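Zavbridge Community Help > Arms and Grippers > Teaching by Demonstration

Hand guiding or remote control for desk tasks?

Posted by Khokhar, 2019-05-31

We are collecting demonstrations for a small set of desk tasks: pick up a notebook, move a pen, straighten a keyboard. The arm can be taught in two ways. Either the operator holds the wrist and guides it with the joints in gravity compensation, or the operator drives it from a leader arm at a separate station. So far we have 40 hand-guided runs of the notebook task and 20 by remote control. The hand-guided runs are smoother, but the policy trained on them is worse. It stops short of the notebook and closes on air.

The start pose is the same in every run: fingers pointing down, a short way above and behind the notebook.
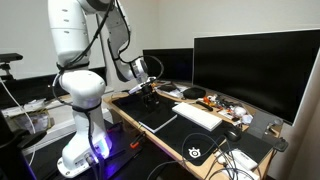 Does the method of demonstration matter if the recorded joint positions are good?

The method matters as soon as anything other than joint positions goes into the training data, and camera images nearly always do. It also matters for the action labels. A guided run records where the arm was. A remote run records where the arm was told to go.

I understand that much from the manual. What I want to know is whether the guided runs can be saved or should be thrown out.

Grindeck

Look at the images before you look at the joint data. In a guided run the operator's hand and sleeve are in most of the camera views. At run time they are missing, so the policy is working from pictures it was never trained on. We had this on a drawer task and spent two weeks tuning the wrong thing.

The usual fix is to replay. Record the guided run with the cameras off, put the objects back where they started, then let the arm play the trajectory on its own with the cameras on. Keep the replay and discard the original. The replay also gives you real commanded positions, so the labels match what the controller will see later. Expect to lose a few runs where the objects were not put back accurately.

Your "stops short" symptom fits the label problem. If you train on measured positions and send the output as commands, the arm lags by its tracking error and never quite arrives. Shift the labels forward by a few time steps and test again. This costs nothing and may save the set.

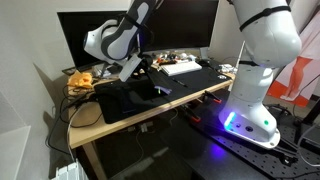 Remote control has its own faults, mostly to do with depth. An operator at a station misjudges height, hovers, corrects, and hovers again. All of that hesitation goes into the data. Put the target on something that separates it from the background. A dark pen on a black mat, as you have there, is hard to see from a remote view, and the slightly glossy black pad under the gripper is no better. A plain light sheet under the pen would help the operator and the policy. Also trim the pauses at the start of each run. We cut anything over 400 ms with no motion.

Thắng Bùi

Agree on replay. One addition: check the wrist camera separately. People assume that it is safe because the operator is behind it, but in guided runs fingers come into the edge of the view whenever the grip on the wrist changes. Step through the images one at a time. Playing them at full speed is not enough.

Exposure is the other thing to lock.

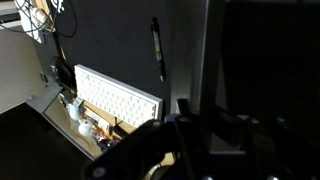 With automatic exposure on, the brightness changes as the wrist tilts toward dark surfaces, and the same object ends up with different pixel values from run to run. Set exposure and white balance by hand at the start pose and leave them alone. On our Dumbridge mount there is a firmware setting for this – parameter 2694 – and it has to be written again after each power cycle.

For the keyboard task I would use remote control only. Contact forces from a hand on the wrist push the arm along a path that it cannot follow alone.

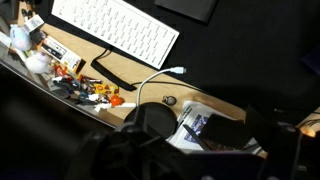 Wrist camera view, keyboard and cables on the desk.

Dumbridge

just use remote for everything, guided is a waste of time. 20 good runs is plenty

Khokhar

Shifted the labels as Grindeck suggested and the arm now reaches the notebook. It still misses the grasp on some attempts. I will replay the guided set in June with exposure locked and post the numbers in this thread.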